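Josué Cordeiro keeps a spreadsheet of every web font he has ever removed from a client's site. It has 187 rows. He showed it to me before I had my coat off.

"People collect stamps," he said. "I collect other people's typefaces."

Cordeiro is the front-end half of Jatby, a two-person web shop that mostly cleans up after larger ones. The job he likes to talk about is Karbridge, a parts supplier whose home page loaded 4 font families in every weight from hairline to tombstone. The body text used one of them. The rest had been left behind by earlier redesigns, like paint cans in a garage.

"I asked what the thin italic was for," he said. "There was a long silence, and then somebody said it was for the brand." 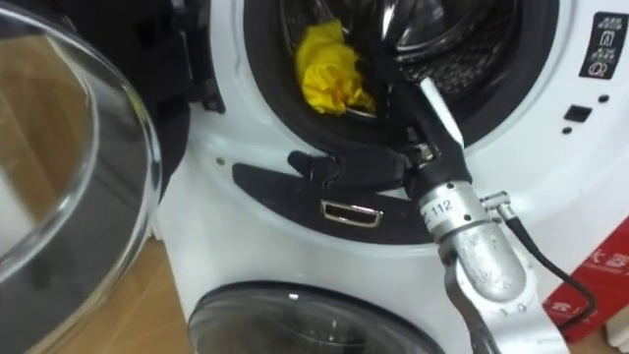

He took out three families and set the fallback to whatever the visitor's machine already had. The marketing department wrote him 400 words on the subject of warmth. He read them in Arial.

I asked whether he was against web fonts altogether. He looked hurt.

"I like a nice font. I just want it to show up before the reader retires." He tells clients to pick one family, two weights, and host the files themselves — then go and fix the line spacing, where most of the trouble was in the first place.

And the invoice? Karbridge paid $2,000, he said, and took a while about it. A month later they hired a different agency, which added a handwriting font to the footer.

"Row 188," said Cordeiro, "if they ever call."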